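Lights over the reservoir, and what I do with them

I moved to Clurkton six years ago for work, and in my first October there my neighbor asked me if I had already seen the lights. She asked it the same way another person would ask if I had already found the good bakery. I said no, what lights, and she pointed with her chin in the direction of the Mahasneh reservoir and went back to her leaves.

Since then I have become a person who reads about unidentified objects in the sky. I am a little shy about it. At home my father would have laughed, and at my office I do not bring it up. But I want to write down how I think about it now, also for the people who sometimes write me after they find my older post about the Ellov ridge sighting.

First, what people here tell. The stories are quite similar. A person is driving or walking a dog in the early evening. There is a light, mostly orange or white, low over the water. It stays in one place for a long time, then it moves sideways, and then it is gone. There is almost never a sound. Gertraud Mösli, who has the house closest to the dam, has kept a notebook on it for many years. When I visited her she let me read in it for a whole afternoon, and it has 362 entries. Many of them are only one line, such as "white, over the far bank, no sound, dog not interested." I like it very much that she writes down what the dog thought.

Gertraud does not believe in visitors. She does not disbelieve either. When I asked her what she thinks the lights are, she said she thinks they are lights. At first I found this answer a bit cheap, but I have repeated it to so many people since that I must admit I like it.

Second, what I have seen myself. I have gone to the reservoir many evenings, usually with Arnout Verschueren, who teaches physics and owns a better tripod than I do. On most of these evenings we saw planes, one planet or another, and satellites. Arnout can name nearly everything within a minute, and he is a bit proud of it. I learned from him that a plane that flies straight toward you can look as if it hangs still in the air for several minutes, with its landing lights on, and that you hear nothing if the wind is wrong. The first time he showed me this I felt disappointed, as if somebody had told me the end of a movie.

But there was one evening he could not explain. It was a few minutes before seven and the sky was still a little blue at the bottom. We saw one orange point above the line of the trees on the other side. It did not blink. It went to the left, slowly, and stopped, and then it went down behind the trees, or it went out just when it reached them, we do not agree on this. Arnout wrote "lantern?" in his phone. There was quite a strong wind from the left that evening, so a paper lantern would have had to fly against it. He knows this, and he still has "lantern?" in his phone, with the question mark.

I tried to take a video. It shows a black rectangle with my breathing. This has made me much milder toward people whose pictures are bad. Before, I also used to say that everyone has a camera in the pocket now, so where are the good pictures? Well, please try it once with the moon, and then with something much smaller than the moon.

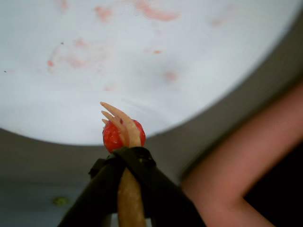

Can a small orange light that does not blink be a drone?

It can, but a drone flown after dark normally carries a blinking light that is visible from far away, so a steady one would mean that the pilot flies without it or that the blinking is hidden from your side.

I get this question more than any other, so I asked Tsz-kin Yeh, who flies drones to inspect roofs and has a lot of patience with me. He came with me to the water and flew his own machine out over it, while I stood at our usual place. It was a good experiment. I could hear it for much longer than I expected, because sound travels well over flat water, and I lost it with my eyes much earlier than I expected. When it was far away I guessed its distance completely wrong, and its height too. Tsz-kin found this very funny. I had told him it was over the far bank, and it was not even in the middle.

This is for me the most useful thing I have learned in all these years. With a point of light in the dark I cannot know how far it is. If I do not know how far it is, then I do not know how big it is or how fast it goes. When somebody tells me "it was as big as a bus and it went faster than any plane," I believe that they saw something, and I believe they are not lying, but I put the bus and the speed between brackets. I ask instead how wide it was compared with a thumb at the end of the arm, and in which direction they were looking. These are things that a person can really know.

There is also a small group now. We call it Clurnel, which was the name of the old ferry, and it is Gertraud, Arnout, Yu-ting Su, Feng-yi Poon and me. Yu-ting is the only one of us who believes strongly that some of the objects are not from here. I was afraid that she and Arnout would fight, but they mostly argue about where to park. Feng-yi is typing Gertraud's notebook into a spreadsheet, and she has told me already that the evenings with mist have more entries than the clear ones. I would have guessed the opposite. Maybe the mist makes car headlights from the hill road look like something else, or maybe Gertraud just looks out more when there is mist. We do not know yet.

Some readers wrote me after the Ellov post that I should send our reports to one of the big databases. I have thought about it. Some 40 of the entries have an exact time and a direction, and these could be sent without much work. With the others I am not sure what a stranger could do. Gertraud says she does not mind, as long as her address stays out of it and the remarks about the dog stay in.

If you live near the reservoir and you have seen something, you can write me. Please put the time, the direction, how long it lasted, and what the wind did. Old sightings are welcome too, even if you are not sure about the year. I answer slowly in the winter but I do answer.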